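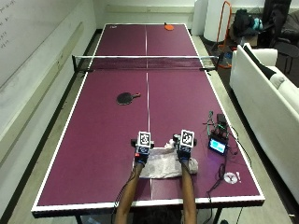 Ob man da auch mitmachen kann, wenn man nach einer Bänderverletzung erst seit kurzem wieder läuft, wurde im Juni gleich mehrfach gefragt. Ja, kann man. Genau solche Leute suchen wir.

Rubrik: Mitmachen / Laufsport / Aufrufe

Teilnehmer gesucht – Rückkehr ins Lauftraining nach Verletzung

Der Lauftreff Somau und das Trainingsstudio Rullska suchen für Herbst noch 11 Läuferinnen und Läufer. Dauer: vier Monate, Start im September. Drei Einheiten die Woche, eine davon gemeinsam auf der Bahn, Treffpunkt 18.30 Uhr am Tor Funelstraße.

Wer passt:
– ab 18, nach oben offen
– Verletzung an Sprunggelenk, Knie oder Achillessehne, ärztlich freigegeben (Bescheinigung bitte mitbringen, ohne gehts nicht)
– vorher regelmässig gelaufen, Tempo egal
– kein Wettkampf bis Ende der vier Monate. Auch kein "lockerer" Zehner mit Startnummer!

Was ihr bekommt: Laufanalyse am Anfang und am Ende, Trainingsplan, Krafttraining im Studio frei. Dazu 130 Euro Aufwandsentschädigung, ausgezahlt nach der letzten Messung. Wer vorher aussteigt, kriegt anteilig.

Was wir von euch brauchen: Trainingstagebuch, täglich, zwei Minuten. Schmerzen eintragen, auch die kleinen. Lieber eine Einheit auslassen als eine durchbeissen – bitte dann aber auch so reinschreiben.

Anmeldung bis Ende August am Tresen bei Rullska oder per Zettel in den Kasten vom Lauftreff. Name, Telefon, was verletzt war und seit wann ihr wieder lauft. Wir rufen zurück, meistens abends. Plätze gehen nach Eingang, Warteliste gibt es auch.

Umkleiden an der Bahn sind bis Oktober zu, also umgezogen komen.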